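Workshop notebook – boat shed, Rorkside
6 May 2020

Wind again. Forecast said it would drop off by lunch, it did not. Ute went down to the slip at eight and came back with her hat in her pocket. No launch today, so Seltidus stays on the trailer and we get on with the list.

Bilge first. Pulled the float switch, the arm was gummed up with old grease and hair (dog?). Cleaned it with a rag and dish soap, put it back, lifts free now. Ran the pump off the bench battery into a bucket. It pumps. Slower than I'd like. Qusai thinks the hose has a flat spot behind the fuel tank where it turns, and he's probably right, but the tank has to come out to see it. Left for later. Wrote it on the board so it doesn't get lost like last year.

Fuel – old stuff, drained out what we could reach. Into the marked cans, cans by the back door, DO NOT use in the mower. Filter had water in the bowl, a good finger of it. New filter on, hand tight plus a bit. Forgot to oil the gasket, took it off again, oiled it, back on.

Engine hours on the meter 2,264. Loukia wants that in here every time so there it is. Impeller was due at the last haul out and the notebook says "done" with no initials. Opened the housing to check. One vane has a set in it, rest ok. Ordered a new one from Kröger anyway, plus a gasket and the little screws, they always corrode. If whoever wrote "done" reads this please initial next time.

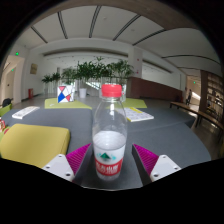
Trailer. Port side bearing is rough when you spin the wheel, starboard fine. Packed both. Grease went everywhere. The port one is still a bit noisy so I'd call it good for the ramp and back but not for the highway. Malte says he towed on worse all the way to the lake, which is no recomendation. Winch strap is frayed at the hook for a hand's width, cut it back and resewed with the heavy thread. Needs a new strap before July really.

Lights: left blinker dead, turned out green in the plug. Wire brush, contact spray, works. Right one works if you hit it. Same treatment tomorrow.

Hull. Princess sanded the patch by the keel that we filled last time. Filler is hard, edge feathers nicely, no soft spots with the thumbnail. She wants one more skim before primer, I said primer now, she won. So: skim this afternoon, leave overnight, sand, then primer if the shed is warm enough. Keep the big door shut please, the dust blows straight onto it with the wind in this quarter.

The Vavolwood sole boards came up for drying. 4 boards, numbered on the underside in pencil, bow to stern. Number 3 is swollen on one end and won't go back in its slot without a fight. Stood them on edge along the wall with spacers, not leaning on the heater. Will plane number 3 once it has stopped moving. Don't plane it now, it will shrink and then we have a gap.

Anchor gear. Laid the rode out in the yard, 300 feet on the tape, which is more than the label on the locker says. Label is wrong, made a new one. Chain has surface rust, nothing deep, shackle pin was not wired. Wired it. Marks on the rope are nearly gone, Ute has the paint.

Ute and Qusai tested the VHF after coffee. Transmits fine to the handheld across the yard. Reception scratchy on the masthead antenna, clean on the emergency one, so it's the cable or the connector at the deck. My money on the connector, it's been stepped on since forever. Cut it off, redo with the crimp one not the solder one. Crimper is in Malte's truck.

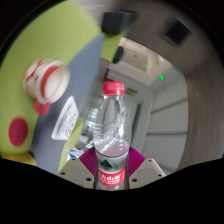
Red-capped water bottle, held upright.

Money so far this spring 266, receipts in the envelope, not counting the Kröger order because they haven't sent a bill. Malte owes for the grease gun or we owe Malte, the two of them were not clear about it.

Weather for the next days: looked at two forecasts, they disagree. One has it easing overnight and picking up again by midday, other one has it blowing right through. Gusts were bending the flag pole at four. Tide is no good in the morning anyway, too low on the ramp for this trailer. Next real chance is when the high falls mid morning and the wind goes round north. Will check again tonight and text everybody. No promises.

Still open
– hose behind the tank
– impeller when it comes
– port bearing, order one
– right blinker
– VHF connector (need crimper)
– skim, sand, primer
– board 3, leave alone
– winch strap
– paint for the rode marks
– life jackets: Loukia to check the cylinders, two had no date I could read

Swept up, heater off, battery on the charger at the low setting. Key is back on the hook this time.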